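Galerie : la salle de tri et de jeu de la ludothèque Momcombe

Accueil > Nos espaces > Galerie

Janvier 2020

La ludothèque Momcombe présente sur cette page les espaces et le matériel de son fonds de construction. Ce fonds, constitué à partir du legs d'Algirdas Pärn, comprend des blocs, des planchettes, des engrenages et des pièces d'assemblage destinés aux enfants, aux familles et aux établissements scolaires du secteur. Les légendes ci-après précisent l'usage de chaque espace ainsi que les modalités d'accès. Elles seront complétées à mesure que l'inventaire avancera.

Le legs Pärn
Ancien instituteur, Algirdas Pärn a réuni pendant sa carrière un ensemble de jeux de construction qu'il prêtait à ses collègues. L'ensemble a été remis à la ludothèque avec ses cahiers de prêt, tenus à la main et consultables sur demande à l'accueil.

La salle Rebane
Ouverte aux groupes le matin et au public l'après-midi, la salle Rebane peut recevoir 11 enfants accompagnés. Les chaussures sont laissées dans le vestibule. Les poussettes restent à l'entrée du bâtiment.

Les rayonnages
Le mobilier de rangement a été fourni par la maison Lodelent. Les tablettes basses sont réservées aux jeux en libre accès, les tablettes hautes aux coffrets remis par le personnel.

La série Oltico
Il s'agit de la série la plus demandée du fonds. Elle compte 400 pièces réparties en plusieurs coffrets, qui peuvent être empruntés séparément. Les notices d'assemblage sont conservées à part et remises au moment du prêt.

Les planchettes
Le fonds comprend 1000 planchettes de même format, employées pour les ateliers d'équilibre et de construction en hauteur. Elles ne quittent pas la ludothèque. Les enseignants qui souhaitent les utiliser avec leur classe sont invités à réserver la salle par écrit.

Le coin lecture
Des albums et des ouvrages documentaires sur l'architecture, les ponts et les machines simples accompagnent les jeux. Ils peuvent être empruntés aux mêmes conditions que les autres livres de la maison.

Le comptoir de prêt
Chaque famille inscrite peut emprunter deux coffrets à la fois, pour une durée de trois semaines. Le contenu est vérifié au départ et au retour, en présence de l'emprunteur. Toute pièce manquante est signalée sur la fiche jointe au coffret ; aucune somme n'est demandée pour une pièce isolée.

Le tri par couleur
Les blocs de couleur sont répartis dans des bacs ouverts posés côte à côte. Les blocs bleus sont placés dans le bac noir, les blocs vert clair dans le bac jaune orangé et les rouges dans le bac vert. La couleur du bac ne correspond donc pas à celle des blocs : ce choix, retenu pour les ateliers, invite les enfants à mémoriser une consigne et à s'y tenir.

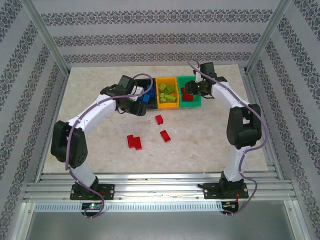
Les séances de tri s'adressent aux enfants à partir de quatre ans. La consigne est donnée oralement, puis répétée par l'un des participants. Pour les plus grands, elle peut être modifiée en cours de séance, par exemple en échangeant la place de deux bacs ou en ajoutant un critère de forme. La durée conseillée est de vingt minutes, rangement compris.

L'entretien des pièces
Les blocs sont essuyés au chiffon humide, puis séchés à plat avant d'être remis en bac. Les pièces fendues sont retirées du prêt et consignées dans le registre. Les familles sont priées de ne pas effectuer de réparation à domicile.

Les coffrets itinérants
65 coffrets sont mis à la disposition des écoles et des centres de loisirs. Ils sont prêtés pour un trimestre, sur signature d'une convention. Le transport est à la charge de l'établissement emprunteur.

Informations pratiques
Les demandes de réservation et de visite de groupe sont à adresser à l'accueil de la ludothèque Momcombe. La reproduction des photographies de cette galerie est soumise à autorisation préalable.

Retour à la liste des espaces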